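4. Caps and small denim

Do these after the shirts, before anything with a zipper. Clear Pemmont bin only, the solid ones hide what's in the bottom.

4.1 Clear the table. Bin in the middle, lid off, lid under the table.

4.2 Empty the bin compleatly. Check the corners for tags and loose buttons.

4.3 Open the back strap on each cap to the last slot. Leave it open.

4.4 Pick the cap up by the crown, at the top. Not the brim. Brims crease and the crease stays.

4.5 Lower it over the bin, let go once most of it is inside the rim. Brim caught on the rim? Lift, turn the cap a little, lower again.

4.6 Next piece. Same wash together: light blue with light blue, dark in its own bin.

4.7 Stop at 20 caps or when the pile reaches the rim, whichever is first. No pushing down.

NOTE: Soft caps fold over on themselves. Fine. Shape them when they come out, see section 5.

NOTE: Other denim waiting its turn can stay on the table, off to the side. Keep it clear of the bin or it gets dragged along with the cap.

CAUTION: Damp pieces do not go in. Hang them on the Borberg rack first, 3 hours minimum, overnight in August. Dark denim wil mark anything pale it touches while damp.

4.8 Lid on, label on the short side, bin to the shelf.

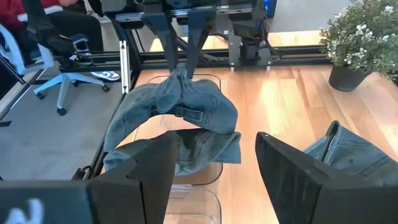
Fig. 4. Light-blue denim cap held by the crown, brim over the rim of the bin.

© Nullgate Storage Guides | Contact | Back to top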